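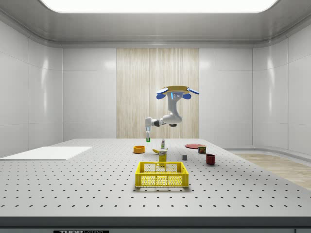 *Computer rendering: robot arm with a small green object in its gripper, over a perforated table.*

## Hearing dog program wants a "match deposit" before they've met my mother. Is this normal?

**Priit Lepik**
Posted 5 December 2022 in Assistance Animals > Choosing a program

My mother is 74, lives by herself in Deltham, and has lost most of her hearing over the last ten years. She wears aids but takes them out at night, and she doesn't hear the smoke alarm, the door, or the phone without them. Her audiologist brought up a hearing dog. Mom has had dogs her whole life and got excited, so now I'm the one reading the paperwork.

The program she likes is called Baluyot Hearing Dogs. Their office is in Uncombe, so we could drive there. They're friendly on the phone. Maybe too friendly. What they want is:

- a "match deposit" of $2344, nonrefundable, paid with the application
- a $315 "recertification and registry" fee every year after placement
- a signed agreement that the dog stays their property for the first year

In return she goes on the waiting list. I asked how long the list is and was told 311 people. I asked how many dogs they placed last year and the woman had to go and look, and came back with 8. I can divide. She said the list "moves faster than it looks" and then wanted to talk about the vest.

They have not asked to see an audiogram. They haven't asked whether Mom has a yard, or another pet (she has a cat, a mean one), or whether she can walk a dog in January. The application is two pages and one of them is for the credit card.

Mom says I'm suspicious of everyone and that charities have to keep the lights on. Fair enough on the second part. So is this how it works everywhere? I've never dealt with one of these places and I don't know what a normal one asks for. Also, she keeps telling me she needs the registry card to take the dog into the grocery store. Does she?

---

**Kristaps Dambrauskienė**

scam. run. my cousin bought one of those cards off a website for his beagle and the beagle cannot even sit

*Reply from Priit Lepik:* Did the store let him in with it?

*Reply from Kristaps Dambrauskienė:* yes until it peed on the bread rack

---

**Aigars Petrauskas**

I wouldn't go straight to "scam." I've had two hearing dogs from two different programs and helped my brother-in-law apply to a third, and there are plenty of small outfits that mean well and are badly run. You lose the money either way, though, so it may not matter to you which one this is.

Taking your points in the order they bother me.

**The card.** She doesn't need one. There is no official service dog registry in the United States. Under the ADA, a business can ask whether the dog is a service animal required because of a disability, and what work or task it has been trained to perform. That's if it isn't obvious. They can't demand a card, a certificate, or a vest. Anyone charging $315 a year for a "registry" is charging for a list they keep themselves. If part of that money pays for a trainer to visit and test the dog again, fine, but then they should be able to tell you who comes, how long the visit takes, and what happens if the dog does badly. Ask for that in writing. I'd be surprised if you get it.

(Some programs do issue ID cards to their teams. I carry one. It saves an argument now and then with a manager who doesn't know the rules. It didn't cost me anything and it has no legal weight, and my program told me so when they handed it over.)

**The money.** Fees vary more than people admit. Some programs charge nothing past an application fee and raise the rest from donors. Some ask you to fundraise a share. Some bill you the whole cost. I don't think a fee by itself means much. A large nonrefundable one taken before anybody has screened the applicant is something else. Programs turn people down all the time, for reasons like a home that won't suit, a handler who can't manage the dog, or hearing loss that's milder than what they train for. What happens to your mother's $2344 if they turn her down? If the answer is "we don't turn people down," that worries me more than losing the deposit.

**The list.** You already did the arithmetic. Be a little careful with it. Lists are full of people who've died, moved, changed their minds, or signed up with four programs. But if every one of those 311 paid the same deposit you're being asked for, that is a great deal of money collected against very few dogs. I'd ask how many of the people on the list have paid. I'd also ask how many dogs are in training today, and how many of them are in advanced training, and I'd ask to see them. A real program will let you visit. They may make you wait for an open day, and they may keep you away from the kennel block, but somewhere you'll be shown a dog doing sound work.

**The ownership clause.** This one is common and I wouldn't hold it against them. Both of mine had it. The program wants to be able to take the dog back if it's being neglected or has bitten someone. Read who pays the vet during that year, and read what "inappropriate use" means, because in my first contract it was so loosely worded that I could have lost the dog for letting my niece walk it.

**What they didn't ask.** For me this is the big one. My second program wanted an audiogram, a letter from my doctor, two references, a video of every room in my apartment, and a phone call with my landlord. Then a trainer came and sat in my kitchen for most of an afternoon and set off my oven timer over and over to see how I reacted to it. It was annoying and I complained at the time. A dog that goes to a house with a mean cat needs to be picked for that house.

Things you can check without leaving your chair:

1. If they're a registered nonprofit, their Form 990 should be available. Very small ones file a postcard version that tells you next to nothing, but if they're taking deposits on that scale they shouldn't be filing the postcard. Look at what they took in and what they spent on dogs.
2. Look them up in the Assistance Dogs International member list. Not being on it doesn't prove anything bad, and being on it doesn't mean you'll like them. If they *say* they're accredited and they aren't listed, you can stop there.
3. Ask for three people who got dogs more than two years ago. Pick the years yourself. Anyone can produce one happy client from last spring.

Don't pay until you have answers. If the spot on the list disappears because you asked, good.

*Reply from Priit Lepik:* Thank you. I called and asked about the refund if she's turned down. First the woman said nobody is, then she said it would be "held toward a future match." I asked for that in an email and she said their email was being moved to a new system.

*Reply from Aigars Petrauskas:* Of course it is.

---

**Deividas Paulauskas**

I agree with most of the above, but I want to push on something neither of you has asked, and that's whether she should be getting a dog for this at all.

I'm not against hearing dogs. My wife had one. But people get told a dog will solve the smoke alarm problem, and I'd never leave that job to a dog alone. Dogs sleep hard, get sick, get old, and go to the groomer. Put in an alarm with a strobe and a bed shaker this week, whatever you decide. They make them for doorbells and phones too, and the whole lot will cost far less than that deposit. Ask the audiologist, and call the fire department as well. Some have programs that give them out or install them for people with hearing loss. Deltham may or may not, I don't know the place.

Then see what's left. For my wife it was being out in public, people coming up behind her, her name being called in waiting rooms. The dog was very good at that. If your mother mostly wants company and a warm animal on the bed, which would be a perfectly good reason, a sensible adult dog from a shelter would be with her by next month. Some people train a pet for sound work themselves with a local trainer, and that's legal. The ADA doesn't require a professional program. It's a lot of work and most dogs don't make it, so go in with your eyes open, and don't believe a trainer who promises a result.

I don't agree with Aigars about open days. I went to one at a place in Gumport in August a few years back and it was beautifully done. Lovely dog, found a ringing phone every time. It was the same dog the following year. I believe it was the only finished dog they owned. So if you visit, ask to see a second one, and ask them to use a sound you brought yourself.

And a small correction on flying, if she travels. Airlines work under different rules from stores, and they can require a DOT form where you attest to the dog's health, behavior, and training. Still no registry card.

*Reply from Priit Lepik:* The bed shaker hadn't crossed my mind. I ordered one last night. Mom's reaction was that she isn't a milkshake, but she'll let me install it.

*Reply from Priit Kazlauskienė:* Same first name, hello. We waited on the Baluyot list for a while, no deposit back then, and took our names off when the newsletters turned into nothing but requests for money. I can't say they're crooked. We never met a dog.

*Reply from Priit Lepik:* That's more than they've told me. I've asked two accredited programs for their applications, and the first one runs to fourteen pages and has a whole section on cats.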